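Against the Lidded Box

Most advice on household storage starts from the container that closes. The lidded box keeps dust out, stacks to the ceiling and presents a flat face to the room. I used lidded boxes for years, in the kitchen, the hall cupboard and the room where the ironing is done, and I have come to the view that for things in weekly use they are the wrong tool. The open plastic basket with perforated walls, sold cheaply and usually in grey or white, does the work better. The case for it is mechanical and has little to do with taste.

Consider first the number of operations. To put a duster into a lidded box on a shelf, the box is brought forward, the lid released, the duster dropped in, the lid pressed down and the box pushed back. If a second box is standing on the first, it must come off and go back on. To put a duster into an open basket, the duster is dropped in. The difference is a few seconds, but it is incurred in both directions and by every person in the house. People respond to it in the predictable way: the duster is left on top of the lid. Within a fortnight the lids have become a shelf, and the contents of the boxes are whatever was placed in them on the first day.

The second point is air. A closed box holds whatever moisture goes in with its contents. Cloths, clothes pegs brought in off the line and vegetables with soil on them all carry some. A solid-walled tub without a lid is an improvement, but air at the bottom of a deep tub moves very little. Perforated walls allow it to pass at every level. The floor of the basket matters too, and here opinions differ. A perforated floor drains, and lets grit, crumbs and onion skin through on to the shelf. A solid floor holds the grit and has to be tipped out. I prefer the solid floor for indoor use. Tipping a basket over a bin is a quick job, and cleaning a shelf means emptying it first.

The third point is size, where most buyers go wrong. The shops in Plernville sell this type of basket in sets, and the sets are arranged by price, with as many sizes nested in one another as the largest will hold. The Careven range runs to 4 of them. In use, the middle sizes are too big for pegs, batteries and sponges, and too small for towels or a full set of cleaning bottles. They end up half full of unrelated things, and a half-full basket attracts more of the same. I would buy 2 sizes only: one large, for bulky goods, and one shallow and markedly smaller, for anything that would otherwise be lost at the bottom of the large one. They should be of one pattern and one colour, so that they can be moved between rooms without anyone thinking of them as belonging to a particular place.
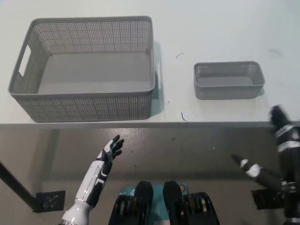 Large and small mesh-sided baskets in grey, both empty. The large one has a slot handle in each short end.

Handles deserve more attention than they get. A cutout in the end wall adds no width, has no moving part and cannot snap off in the way a clipped-on handle can. Its weakness is the edge. If the moulding is thin and has not been rounded over, it presses into the fingers under any real load, and a large basket of tins is a real load. Before buying, put the fingers through the slot and lift the basket with something heavy in it. A shop assistant may look at you. The alternative is to discover the fault on the stairs.

Taper is the other detail of shape worth checking. A basket that is wider at the rim than at the base will nest with its fellows when empty, and its contents can be seen from above without rummaging. The cost is shelf space. Two tapered baskets side by side touch at the rim and leave a wedge of wasted room between them lower down. On a shelf 600 mm deep this hardly matters. On a narrow one it may decide whether the row fits, and the measurement to take is always across the rim. The Skokorus catalogue gives the base measurement first, in larger type, and I have returned goods on that account.

There are fair objections. The first is dust, and it is correct. Anything stored for a season or longer should be closed up, and I keep lidded boxes for spare bedding and for papers. The second is that small mesh collects fluff and is tedious to clean. This is also correct, although a soft brush and a sink of warm water deal with it, and the job comes up perhaps twice a year. The third is appearance. Visitors can see what is in an open basket, and some people dislike this. I regard it as the principal advantage. A container whose contents are visible is one that gets sorted, and the household that cannot bear the sight of its own string and sandpaper would do well to own less of both.

A fourth objection was put to me in August, after a short piece of mine on pantry shelving: that baskets invite tipping things in without order. They do. My answer is that order inside a small container is seldom worth having. If the shallow basket holds only batteries and bulbs, it makes no difference which way up they lie. Dividers, inserts and printed labels belong to workshops with 747 kinds of screw. In a kitchen they are a further operation, and the argument about operations applies to them in full.

My recommendation on method is brief. Clear a table completely and put the baskets on it before anything comes out of the cupboard. Fill the small one first with whatever is used most often, and stop when it is level with the rim. Then fill the large one, with heavy items at the base. Whatever remains on the table when both are full should be looked at hard before another basket is bought. Kavanagh, the hardware shop by the station, sells them singly, and I would rather pay slightly more there for one that is needed than take home a nested set and spend a year finding uses for the middle of it.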